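The gripper that wouldn't let go
2018-05-27

So the PC teardown cell had its first real fault this week, and I got to be the one standing next to it with my coffee going cold.

Quick recap if you're new: Ayuba Bawa and I have been teaching two arms to take apart old desktops at the Vemoston shop. One arm steadies, the other lifts out the drives. We'd done 342 lifts since December with nothing worse than a bent bracket, so yes, I was getting cocky.

Then on Tekness, which is what we call the left arm (long story, bad karaoke), the fingers closed on a drive bracket and just kept squeezing. The open command went out, the log said it was received, and the fingers stayed shut! The program figured the part was gone and started the next move, so it began dragging the whole computer across the table. I hit the stop at 49 percent speed. I'd love to say I was calm about it.

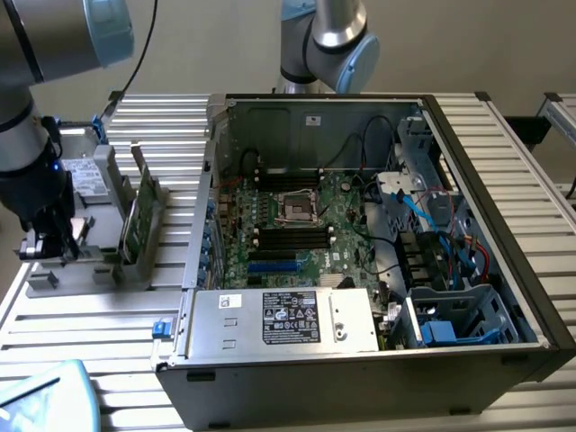
Ayuba's first guess was the wiring, mine was the firmware, and we were both kind of wrong. The force limit had been saved as 40 in one file and something much bigger in the backup, and after a power blip the controller had loaded the backup — no warning, no beep, nothing. At that force the fingers jammed and the open command timed out.

We've deleted the backup file (very satisfying) and the arm now has to check that its fingers really opened before it goes anywhere. I also moved the stop button closer, because 2 steps felt like a mile. Next up is running the whole thing at a crawl for a few days, and I still owe Ayuba lunch for the firmware bet.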